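Bellbridge's brush and ink room opens for the fall with a longer table and a lot more paper

Good news for anyone who missed out on a spot last spring: the calligraphy evenings at the Bellbridge Library are back this September, and this time there are 12 places in each group, up from six! Sign-up opened on the library's front desk at 11 this morning and the first group was already half full by lunch.

The evenings are led again by Marlies Lüthi, who moved to town from Finow four years ago and has been teaching lettering in one form or another ever since. Her spring course started with single strokes and ended with everybody writing out a short poem of their own choosing, and the results hung in the stairwell all summer (if you haven't been up to look, the one about the ferry is wonderful).

"People come in thinking their handwriting is terrible and that this is going to be a problem," Lüthi said. "It's a completely different thing. You're using your whole arm. You have to slow down, and most of us are so happy to be told to slow down." 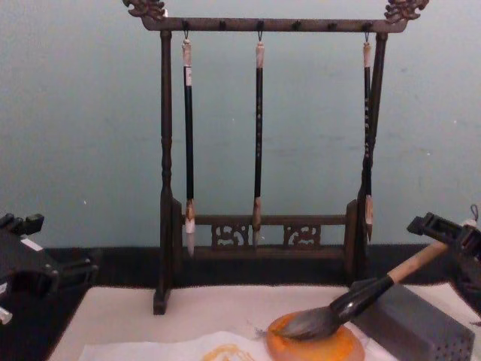 Calligraphy brushes hanging from a dark wooden rack.

The fall course runs for six weeks and covers brush care, grinding ink, the basic strokes and, new this year, two full evenings on large characters. Those will be done on the floor of the reading room, with the chairs pushed back, so wear something you can kneel in.

Paper has always been the big expense, and here the library got a real boost. The Tóth stationery shop on Mill Street has given 2,000 practice sheets, enough for everyone to make plenty of mistakes and take a stack home besides. Brushes and ink are lent out for the evening, and beginners don't need to bring a thing.

There's also a guest night to look forward to. Members of the Ivala paper studio will show how they size and dye their own sheets, and visitors are welcome to that one even if they aren't signed up for the course.

Groups meet at 6 p.m. in the upstairs room. The course is free with a library card, and names for the waiting list can be left at the front desk.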